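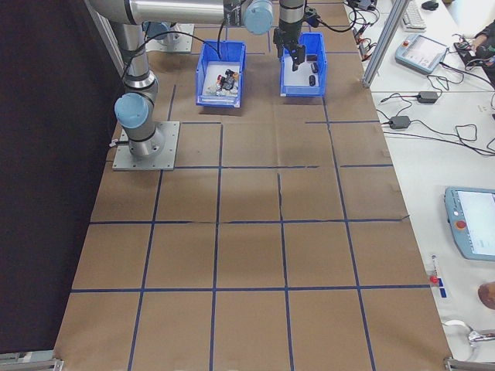

牛皮纸上的格子，深蓝色胶带

Utosik 园艺论坛 > 阳台和小院子 > 种植方法
主题：分格子种菜，还是一行一行种？
浏览 1087

伊斯梅尔_S（楼主）
各位好，我是 Ismael Siqueira。中文不是我的母语，如果有的句子写得奇怪，请原谅，也请指出来。

我有一个长方形的种植箱，放在朝东的阳台上，宽度是70厘米。去年我按行种：一行生菜，一行萝卜，一行小葱。结果生菜长大以后把萝卜的叶子全部盖住了，萝卜只长叶子，下面细得像铅笔。小葱还可以，但是我觉得小葱在哪里都可以。

今年我想改成格子，每一格只种一种菜，收完一格就马上补种一格。我读过几篇文章，作者都很喜欢这个办法，但是他们的箱子都放在院子里，太阳很好。我的阳台只有上午有太阳，中午以后就是阴的。

我的问题是：
第一，光照不够的时候，格子法还有没有意义？
第二，格子的边长我打算用18厘米，种生菜是不是太小？
第三，箱子里面用什么分格比较好？绳子、竹条，还是只在心里记住？

土是 Dufour 的营养土，混了一些旧土。种子大部分是 Plollel 的，品种比较普通。谢谢大家。

老周种葱
18厘米种一棵生菜，如果是散叶的，可以。如果是结球的，不行，挤。
分格用绳子就好，竹条潮湿以后会发霉，我拔掉过一次，味道很难闻。

豆苗妈妈
楼主中文写得很清楚，不用客气～
我种了几年格子，我的看法是格子对新手最大的好处是不会一次撒太多种子。以前我一包种子全部倒下去，后来间苗的时候舍不得拔，最后大家都长不好。现在一格放几粒就是几粒，心里很安定。
光照的问题我不太懂，我家是南阳台，等别人回答吧。

北窗先生
我不同意格子法。请允许我说得直接一点。
植物的根不认识格子。您在上面拉绳子，下面的根还是混在一起，番茄的根可以跑到生菜那边去喝水。所谓“一格一种”只是让人看起来整齐。对于只有上午阳光的阳台，更重要的是高矮的顺序：矮的放在靠栏杆的一边，高的放在靠墙的一边，这样矮的才不会被遮住。这个事情，一行一行种的时候最容易安排，行的方向和栏杆平行就可以。
楼主去年失败，我认为是因为生菜那一行放在了外面，和行种没有关系。

伊斯梅尔_S（楼主）
回复北窗先生：您说对了，生菜是在外面，靠栏杆。我当时的想法是生菜需要太阳，所以给它最好的位置。我没有想到它会遮别人。
可是，如果我用格子，也可以把高的格子放在靠墙的一边，对吗？这样两种方法的区别在哪里？

北窗先生
可以。那您的格子就变成了行，只是中间多切了几刀。

豆苗妈妈
多切几刀也有用啊！补种的时候很方便，哪一格空了一眼就能看见。按行种的话，一行里面收掉几棵，中间的洞我经常忘记。
而且根混在一起也不一定是坏事吧，只要水和肥够。

格莱塞
大家好，我叫 Gleice Sales，也是外国人，看到楼主的帖子很高兴，所以注册了来回复。
我建议在动土以前先在平面上试一试。不需要软件，一张大的纸或者纸板，一卷胶带，把格子贴出来，然后把空的小花盆放上去，看看拿东西的时候手能不能伸到最里面。我画在本子上的时候总是觉得地方很多，按真实的大小贴出来以后才知道没有那么多。
胶带请选容易撕下来的那种，贴歪了可以重来。线不需要很直，菜不会介意。
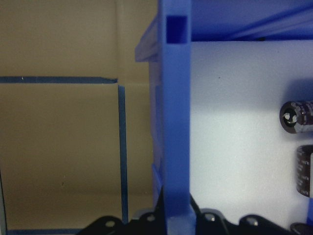
纸板上的蓝色胶带，上面那个角有一点毛糙

老周种葱
这个办法我喜欢，比我用粉笔画地砖强。粉笔下雨就没了。
不过我提醒一下，纸上的格子是从胶带中间算，还是从胶带边上算，要先想好。胶带本身有宽度，格子一多，每一条都吃掉一点，最后总长度就对不上。我做木架的时候犯过这个错误，最后一格小得只能种香菜。

格莱塞
谢谢老周，这一点我没有写。我是从胶带的中间算的，因为箱子里以后换成细绳，绳子几乎没有宽度。

北窗先生
贴胶带我没有意见，试放花盆也是好习惯。我只是希望楼主把时间用在观察太阳上面。请您找一个晴天，早上放一个杯子在箱子的位置，过一段时间看一次影子到哪里，记下来。比起格子是多大，这个更值得做。七月的太阳和春天的太阳角度不同，春天有光的地方，七月可能被楼上的阳台挡住。

伊斯梅尔_S（楼主）
今天上午做了北窗先生的杯子实验。太阳照到箱子的左半边比右半边早很多，右边有一根排水管的影子，慢慢地走过去。我住了这么久，从来没有注意过这根管子。
所以我现在的计划是：
靠墙一排：Sulta 小番茄，用竹竿支撑。
中间：散叶生菜和菠菜。
靠栏杆：萝卜，小葱，一格香菜。
右边有管子影子的地方只种菠菜和香菜，我读到它们可以接受少一点的光。
还有一个问题，Sulta 这个品种有人种过吗？包装上写的是“矮生”，但是没有写高度。

阿楠今天浇水了吗
种过Sulta！矮是真的矮，到我膝盖那里就不怎么长了，但是横着长得很厉害，边上的格子会被它占掉。楼主如果一格只有18厘米，一棵番茄请给它2格乘2格的地方，不要心疼。
果子皮有点厚，味道还行，我家小孩爱吃，我妈说不如菜市场的。

老周种葱
番茄在只有上午太阳的阳台上，结果会少，心理准备要做好。我自己是放弃了，改种辣椒，辣椒也不多，但是辣椒我一年也吃不了几个。

豆苗妈妈
别打击人家嘛，上午的太阳也是太阳！少结几个也开心。楼主记得番茄的土要深一点，箱子有多深？太浅的话还是单独用一个桶吧。

伊斯梅尔_S（楼主）
箱子不算深，我想了一下，番茄还是搬到单独的桶里，桶放在墙角。这样靠墙的一排空出来，可以种豆角吗？豆角爬在网上，应该不会占格子。

北窗先生
豆角可以，选矮的更省事。爬藤的话网要先装好再播种，不要等苗出来再装，容易伤根。
另外补充一句，Dufour 的土我用过，第一次浇水很难浇透，水从边上直接流走。请先在盆外面拌湿，再装进箱子。

阿楠今天浇水了吗
土那个我也遇到过，还以为是我家箱子漏了，哈哈。

伊斯梅尔_S（楼主）
谢谢各位，特别谢谢北窗先生，虽然我最后还是要用格子。种子已经买齐，只有香菜要等 Plollel 补货。请问香菜的种子播种以前需要压开吗？我看到两种说法。

老周种葱
压开，轻一点，用擀面杖滚一下，然后泡一晚上。

豆苗妈妈
我从来不压，也出苗，就是慢一点。

北窗先生
压开出得齐。不过压得太重就变成调料了，力气要小心。

伊斯梅尔_S（楼主）
那么我一格压，一格不压，出苗以后来这里报告。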